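704 episodes in

2020-08-30

I said in May that I would write something about the data collection once we had enough of it to talk about. We have 704 episodes saved now, so I suppose that counts.

The short version of the job is that I sit at a pair of lead arms and move them, the two arms in the cell copy me, and the computer writes down the joint positions and the camera pictures while it happens. One go at a task is one episode. Later on, the whole pile gets fed to the model, which tries to learn what I did. I don't do much on the training side. My part is the pile.

We call the project Uruvier. The cell we use is Ngau, and there is a second one called Senby that is being rewired and has been for a while. Each has a black table, black cloth on the walls and overhead, and two arms. I was against the cloth at first because it makes the cell a gloomy thing to look into for hours. But before it went up we had a batch where the afternoon sun moved across the table, and the model did noticeably worse on anything recorded in the morning. I stopped complaining after that.

The current task list has 43 entries. Most of them are some form of picking up a thing and putting it in another thing. We started with one arm at a time and moved to both arms in the summer. Two arms is much harder to do well. When I work with my own hands I don't think about the left one holding a bowl steady while the right one does something near it. Through the lead arms I have to think about it every time, and if I let the left drift the bowl goes with it.

Speed was the first thing I got wrong. I wanted to get through the list, so I moved fast, and the recordings were full of overshoots and little corrections. Then I went too slow, and the recordings were full of pauses where I was deciding what to do next. The model learned the pauses very well. It would reach a spot over the table and just stay there. We threw out most of that batch. Now I do a dry run or two before I record, so I know where I'm going, and then I do it at a steady pace.

The second thing was placement. If I set the objects out by hand without thinking, I put them in the same places every time. I didn't believe this until we plotted the starting positions and they made a neat little clump in the middle. So now there is a script that gives me a position for each object, and I follow it even when the layout is awkward. Some layouts have the arms so close together that I have to bring one in, wait, and then bring in the other.
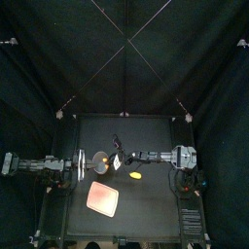 Both arms in close at the bowl, with the pink tray out on its own.

Small round things in a bowl are a nuisance, by the way. They roll when the bowl gets bumped, and then the episode is a different one from the one I planned. We argued for a while over whether to keep those. I was for deleting them. We ended up keeping the ones where I recovered and finished the task, with a tag on them, and dropping the ones where I gave up. Flat things like cards are a different kind of trouble, as the angle you grab them at is the angle you are stuck with.

As for pace, a good session is 7 sets with a break after each. Past that my wrists get sore and my grips get sloppy, and sloppy grips are in the data forever unless someone goes back and finds them. I do a review at the end of each session where I watch everything at double speed and mark the bad ones. It is dull work and I have skipped it twice. Both times I had to go back and do it later anyway, with less memory of what had gone wrong.

Next up is Ustska, our name for the held-out set. Those are tasks the model never trains on, only gets tested with, and I have to record reference runs for all of them before the next training job starts. The objects for it are in a separate bin and I'm not allowed to use them for anything else. I still need to sort out the labels on that bin – half of them have come off.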